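Kendovico hand-held gripper kit: two months in
Reviewed by Bo-ram Yook, 5 July 2024

The Kendovico sales page promises training data for your robot arm "in an afternoon." I've had the kit since May and I'm still waiting for that afternoon.

The linkage is decent and the blue finger pads come off for cleaning. Setup took me 2 hours, mostly hunting for a calibration step the manual skips. Of my first 200 recordings, the software rejected 8 without saying why - support at Stosow told me to "try again."

Paper cups are my usual test, on a checkered cloth that gives tracking plenty to work with.

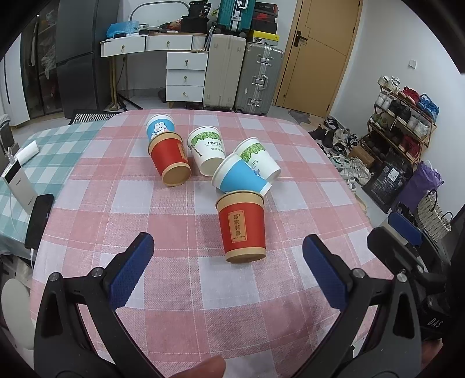
Six paper cups, one red one upright in front.

At $241 I'd call it fair for a lab and steep for a hobbyist. Borrow one first if you can.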